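Open house at Pudenlow, September 2023

The Pudenlow building opened its doors for one afternoon, and we went through with a group of 20. The tour started in the Stakuvar wing and took 40 minutes, most of it spent on storage and shelving. Coffee was in the hall downstairs.

The last stop was the sorting room. The work there is done at a butcher-block table, with small colorful items in the middle and containers near the corners. We had time for two questions before the next group came in.

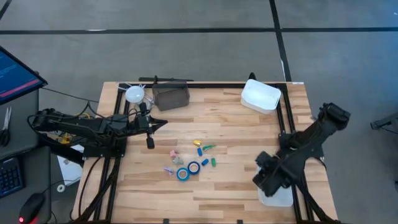
The butcher-block table in the sorting room.

Doors open again in October.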